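The Retberg Guide to Hearing and Balance, third edition
Paperback. In stock

I've been selling textbooks to audiology students for a good few years now, and this is the one I end up talking about most, usually for far too long while somebody stands at the counter with their coat on. So I've put it all down here instead and you can read it sitting down.

It's a big book. Just short of 1,000 pages, split into 34 chapters, and the new edition has a proper index at last (the second edition's was hopeless, you'd look up "cochlea" and get sent to a page on earwax). Razia Memon has edited it again, and she's written the opening chapters herself. I like her writing very much. She explains how the middle ear passes sound along as if she were telling you across a kitchen table, and then she gives you the sums afterwards, when you're ready for them.

The first part is the outer and middle ear, then the inner ear, then a long run on the nerve and the brainstem. After that comes balance, which used to be squashed into a single chapter at the back and now gets six. If you're doing a physiotherapy course and only want the balance part, there's a separate slim volume from Janjua that costs less, and I'd go for that. I'd sooner you bought the right book than the fat one!

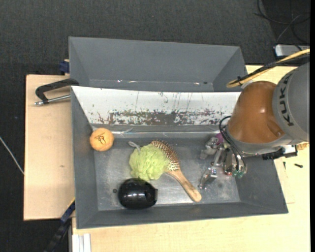 The chapters I keep going back to are the ones on how we pick out one voice in a noisy room. I'm no scientist, I did history, but I got through them on a train with only a pencil and a packet of crisps, and I understood nearly all of it. The one on pitch is harder going. Skip the middle section the first time and come back when you've read the next chapter, it makes a lot more sense that way round.

What's changed from the second edition? The hearing aid chapters are completely new, the drawings have been redone in two colours, and there are 98 worked problems with answers at the back. Chapter numbers have moved as well, so if your reading list was written for the old one, check with your tutor before you start. Most of the lists I've seen go by chapter title and you'll be fine.

A few grumbles. The print in the tables is small, and I need my other glasses for it. The cover marks easily. And the chapter on children's hearing is good but short, so have a look at the Rarkley handbook too if that's your area (I keep a few of those on the same shelf).

Who's it for? Second year upwards, I'd say. First years can manage the early chapters, but it's a lot of money for a quarter of a book and your library will almost certainly have one. People already working in clinics buy it as well, mostly for the balance part and the problems.

Details
Editor: Razia Memon
Publisher: Retberg
Edition: third
Chapters: 34
Binding: paperback, sewn
Also available: hardback, to order

The Clutent study cards go with this edition. There are 40 in a pack, one side a diagram and the other side the labels, and they're sold separately. I've had people ask if they work with the second edition and they do, more or less, only the chapter references won't match.

New stock comes in every September and goes quickly, so if your course starts then, drop me a line over the summer and I'll put one by for you. I take back unmarked copies within a month if you change course or your tutor changes their mind.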